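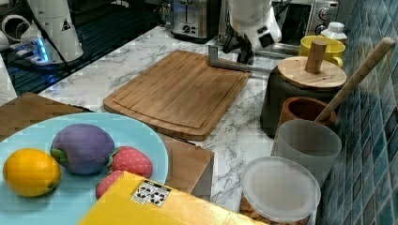 Stay interview

A stay interview is a structured conversation between a manager and a current employee, held to find out what keeps the employee in the job and what might lead them to leave. It differs from an exit interview in timing, and from a performance review in that the employee's work is not rated. The practice belongs to the wider field of employee retention.

Format

Most stay interviews last less than an hour and follow a short list of open questions, usually 5 or fewer. Common topics are daily tasks, workload, relations with the direct manager, training, and reasons the employee has thought about quitting. Pay may be raised by the employee but is normally handled in a separate meeting. Notes are kept brief and are shared with the employee before they are filed.

Interviews are generally held once a year. New hires are often seen earlier, within the first 90 days, when turnover in hourly positions tends to be high.

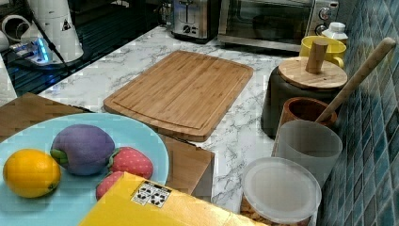
Who conducts the interview is a matter of some dispute. Szabolcs Kiss argued that the direct manager should do so, on the grounds that the manager controls most of the conditions under discussion. Dwynwen Bevan held that employees speak more freely to a person outside the reporting line and proposed a split model, in which a human resources officer runs the first meeting and the manager runs the follow-up. Both models are in use.

Use in practice

The appliance distributor Doltis introduced stay interviews at its Candham site in October, starting with a group of roughly 200 warehouse and showroom employees. Each manager was required to agree on two actions with every employee and to report on them at the next quarterly meeting. The program was later extended to office staff – with a shorter question list – under Amarachi Aliyu.
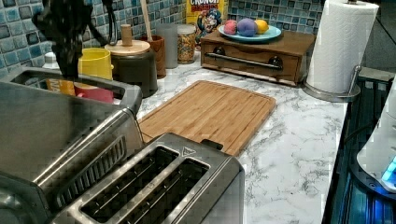
Countertop appliances, including a two-slot toaster.

Limitations

Answers given in a stay interview are not anonymous, and employees may hold back criticism of the person asking. Results are also hard to compare between teams, as wording and follow-up questions vary from one manager to another. Some employers therefore pair the interviews with an anonymous survey.

A further problem is lack of action. Where requests are recorded but not answered, later interviews tend to produce shorter and more guarded replies.

See also

Employee turnover
Exit interview
Job embeddedness
Onboarding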